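Why does soy sauce taste so strong?

Put one drop of soy sauce on your tongue. Only one! It is salty, of course, but there is something more, a taste that stays in the mouth for a long time. Where does it come from? To answer, we must meet some very small workers.

The four things inside

Traditional soy sauce begins with soybeans, wheat, salt and water. If you mix these four in a bowl and try it for dinner, it will not taste like soy sauce at all. The beans need time, and they need mold.

Yes, mold! Most molds on food are bad and you must never eat them. But a few kinds are safe and useful, and people in Asia learned to work with them many centuries ago. The mold for soy sauce is called koji. It looks like soft fur on the beans.

What the koji does

Soybeans are full of protein. You can imagine a protein as a long necklace with many beads. Our tongue does not notice the necklace very well, it is too big. The koji makes special substances called enzymes, and they cut the necklace into single beads. These beads are called amino acids. One of them, glutamate, gives the taste we call umami. Umami is a Japanese word, and it is the fifth basic taste, together with sweet, sour, salty and bitter.

The koji also cuts the starch of the wheat into sugars, so a good soy sauce is a little bit sweet too.

The long wait

After a few days, the beans and wheat go into salty water. Now the mold stops growing, but its enzymes continue to cut. Yeasts and bacteria that like salt come to help, and they make the smell. In the small workshop of Vasco Correia, in Ceron, each barrel rests for 10 months. In January it is cold and the barrels work slowly. In summer they go faster, and some mornings at 8 you can hear small bubbles.

At the end the mix is pressed through cloth. The liquid is heated, so the tiny living things stop their work, and it goes into bottles.

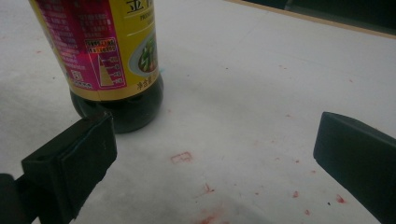 Covadonga Gallardo wrote to us that her class tasted two sauces, and the children were sure the darker one would be saltier, but it was the lighter one. She is right to be surprised. The color does not tell you how much salt there is. In Chinese cooking, light soy sauce is often the saltier one, and dark soy sauce is aged longer and sometimes has caramel or sugar in it.

Words to remember

Enzyme: a substance that helps to cut or build other substances.
Umami: the savory taste, also found in ripe tomatoes, mushrooms and old cheese.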